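# Floltgate bench simulator, after one month of cell setup

I look after one tabletop picking cell, and in June we bought two seats of Floltgate to rehearse changes before touching the real bench. I'm reviewing it as a maintenance tool. If you train policies all day you'll care about other things.

Install took me 20 minutes on a Wednesday morning. Importing our table took the rest of the day. The perforated top comes in as a parametric part, so you type in hole pitch and slot shape and it builds the grid. My first try had the pitch set center to center when the field wants edge to edge, and every fixture landed off its holes. The manual has this on page 234, well after you need it.

Once the table was right, placing props went quickly. Mugs, plates, a can and the yellow basket all came from the stock library, and they snap upright by default. You can turn snapping off per object, which I did for the white board so I could set it at an angle on the black panel. 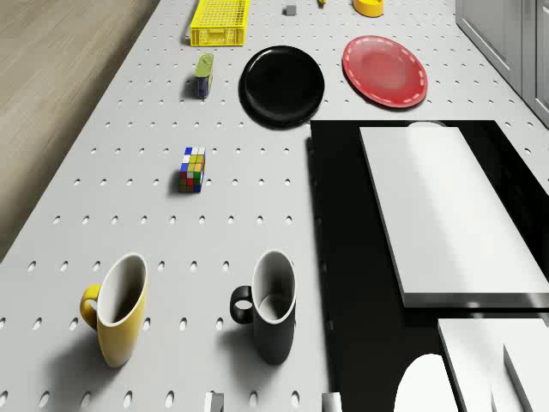
*Clearance layout, default lighting. Mugs at the near end, basket at the far end.*

I use a layout like this one to check reach and handle approach. Both mugs have their handles to the left, and I run the approach once that way and once with them rotated. The check flagged 11 poses where our wrist would clip the panel. I moved the base mount over two rows of holes and reran it, and the list came back empty. The same move on the real cell held up.

Complaints:

- Contact on thin rims is poor. Plates slide out of the grip unless you raise friction past anything sensible.
- Changing the table height drops your saved camera view. Save it under a new name first.
- The calibration export writes millimeters, and our Plaltitz controller reads meters. Mohit Rastogi wrote us a converter, but it should be a checkbox.

Support was decent. Hauwa Akpan answered my pitch question the same afternoon and sent a corrected table file.

I'd buy it again for a cell that gets rearranged often - ours does, every few weeks. For a fixed cell the license is hard to justify. 4 out of 5.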